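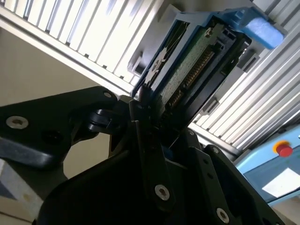

3.2 Collection points and the sorting of small electrical goods

The study area takes in two municipalities, Harkmont and Uvell, which share a regional waste authority but have run their household electronics programs separately for most of the past decade. Harkmont accepts small electrical goods at a single staffed depot on the eastern side of town. Uvell relies on unstaffed bins placed in library foyers, a hardware store and the community centre. Both programs are free to residents, and neither accepts goods from businesses.

We surveyed 300 households by mail, with addresses drawn in equal numbers from the two municipal rolls. The questionnaire asked what the household had done with its most recently discarded electrical item, how long the item had been kept after it was last used, and what the respondent understood to happen to it after drop-off. A follow-up interview was offered to all respondents, and 44 accepted. Interviews were carried out by telephone or at the respondent's home, most of them in May, and were coded independently by two readers. Differences in coding were settled by discussion.

Storage was the most common theme in the interviews. Respondents in both municipalities described drawers, basement shelves and garage cupboards in which old chargers, routers, handsets and computer parts had been kept well past any likely use. The reasons given were varied. Several respondents were worried about personal information left on a device and did not know how to remove it. Others believed that an item containing visible circuitry must be worth something and were reluctant to give it away. A smaller group had tried to drop items off, found the depot closed, and had not gone back.

The boundary between categories also caused difficulty. Householders tended to sort by what an object had been used for, while the depot sorts by material and by the presence of a battery. Once a device has been opened, or its cover has been lost, the household category often no longer helps. Items with an exposed circuit board and connectors (Figure 2) were described by interviewees as "parts", "insides" or simply "junk", and were more likely than intact goods to be placed in the ordinary garbage. The printed guide supplied to Harkmont residents lists intact products only. The Uvell guide has a line for "components", but it appears on the reverse of the sheet, and few interviewees recalled having seen it.

Figure 2. Electronic device in a blue housing, with the circuit board and pin connectors exposed.

Staff at the Harkmont depot reported a related problem from the receiving side. Loose boards arrive mixed with cables, toys and kitchen appliances, and must be picked out by hand before the load is weighed. Kavinda Miah, who supervised the depot during the study period, keeps a separate cage for them and sends it out with the Thursday truck. The practice is not part of the written procedure and was not followed when other supervisors were on shift. In Uvell there is no equivalent step — the bins are emptied directly into a mixed load, and any separation takes place at the regional facility in Tendora.

These differences should be kept in mind when the tonnage figures in Section 4 are compared. A load recorded at Harkmont has already been partly sorted, while a load recorded for Uvell has not. The authority's reporting form makes no allowance for this and enters both under the same heading. Earlier work by Rallis on the Tian Valley depots found a similar mismatch and recommended that weights be taken after sorting only. We were unable to apply that approach here, as post-sorting weights for the Uvell bins are not kept by municipality of origin.

Two limits of the survey are noted. The mailing list excluded tenants in buildings with a shared mailroom, who may have less space for storage and could be expected to discard goods sooner. Respondents were also asked to recall a single item, and larger or more costly goods are likely to be over-represented for that reason. The interview sample is weighted toward older homeowners in both municipalities.

3.3 Travel distance and hours of opening

Distance to the nearest drop-off point was calculated by road from each responding household.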